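Plultow Publishes Good Practice Code for Hand-Held Gripper Work

New document sets out inspection, cleaning and record-keeping rules for teams that collect manipulation data by hand 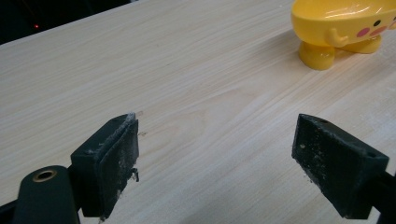

HORNHAM, Tue 11 March. Plultow today released the first edition of its Code of Good Practice for Hand-Held Gripper Tools, a set of rules for organizations that use hand-held grippers to record everyday tasks for robot training. The code is free to download and takes effect at all Plultow sites immediately.

The code covers the condition of gripper pads and fingers, the preparation of work surfaces, the choice and care of test objects, and the records that must be kept with each session. It applies to work on tabletops, counters and shelves. Powered robot arms are outside its scope and remain subject to the safety rules already in force at each site.

Plultow drafted the code after a review of 1113 recording sessions carried out at its Hornham and Ulloa sites. The review found that pad condition was noted in writing for only 57 of those sessions. Teams at the two sites also used different terms for the same kinds of wear, so their records could not be compared.

Under the new rules, both finger pads must be inspected before the first recording of the day and again after every 300 grasps. Operators are to record dust, fraying, tearing and any lifting at the pad edge, using a shared four-level scale. A pad with a torn or hanging section is rated at level three or above and must be replaced before the next session begins. Light surface dust may be wiped away with a dry cloth, and the cleaning is to be entered in the session log.

Regardless of visible condition, pads are to be retired after 4000 grasps. Left and right pads must be replaced as a pair.

Work surfaces are to be checked for debris at the start of each session. Small plastic toys, kitchen items and other household objects remain suitable for general grasping tasks, provided that each item is listed in the site inventory and is free of sharp or broken parts. Objects that shed powder or fragments are to be kept in a separate container and used only on a surface set aside for that purpose.

The code also asks sites to keep recordings made with worn pads. These are to be labeled with the pad rating and stored alongside other sessions, so that users of the data can decide whether to include them.

A companion checklist, Flindar, has been prepared for daily use. It fits on one printed page and follows the order of the code. Sites may add their own items to Flindar but may not remove any of the required checks.

Plultow will accept written comments on the first edition from equipment makers, research groups and other users of hand-held tools. A revised edition is planned for November. Sites that already have their own inspection rules may continue to use them until that time, as long as the pad replacement limits are met.

Copies of the code and the Flindar checklist are available from the Plultow standards office in Hornham.

About Plultow

Plultow develops methods and training materials for the collection of robot manipulation data. It operates sites in Hornham and Ulloa.

Media contact: Plultow Press Office, Hornham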